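Plusomell teach handle, three weeks in

Quick review, typing this between sessions so excuse the mess. Bought two of the Plusomell handles for our shop in Droltville, paid $355 each, plus shipping. We use them for showing the arm cloth jobs: fold, pick up, lay flat, drape. Before that we ran everything off a gamepad and my thumbs were done by lunch.

Setup: 15 minutes for the first one, and most of that was me hunting for the right USB port. Second one went faster. The printed guide is bad. Skip it, use the web page.

Feel: good. Light. Trigger has real travel, so you can close the fingers halfway and hold there. Huge deal for fabric. On the gamepad it was open or shut and we kept pinching the bench cover along with the towel. Abena Korletey got a clean fold on her second try Saturday and she'd never driven an arm before. Took me a lot longer, I grip too hard.

Lag: fine on cable. On wireless, no. Tiny hiccups, and they show up in the recordings as little stair steps. Joris Van Acker smooths them out after but he's not happy about it and neither am I. Just plug it in.

Battery: claims all day. Got us through the morning, dead by 2 pm. See above, plug it in.

Clutch button is where I'd knock off a star. It's right under your ring finger, so you bump it, the arm stops following, you don't notice and now your hand is a foot away from where you think it is. Ruined 20 demos the first week. We stuck a bit of foam around it, helps some.

Soft stuff is what I bought it for, so mostly judging on that. Red cloth on the gray padded bench is our standard job, start with it bunched up off to the right, bring the fingers in open, go from there.
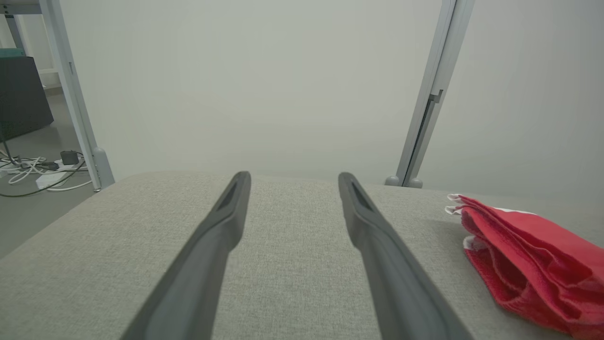
Wrist twist is the best part. You roll your hand and the gripper rolls with it, one to one, no mode switch. Getting under a hem used to be three seperate moves, now it's one. Slow mode is good too, 20 percent speed, I leave it on for anything near the wall.

Hand-guiding the arm directly is still better for heavy pushes, you feel the contact. No feedback in this thing besides a buzz, and the buzz is useless. Turned it off.

Support: emailed about the clutch, got a reply next day from Naa Darko, she said a firmware option to turn it off is comming in April. Will update if it does.

Four stars. Would buy a third if they fix the button.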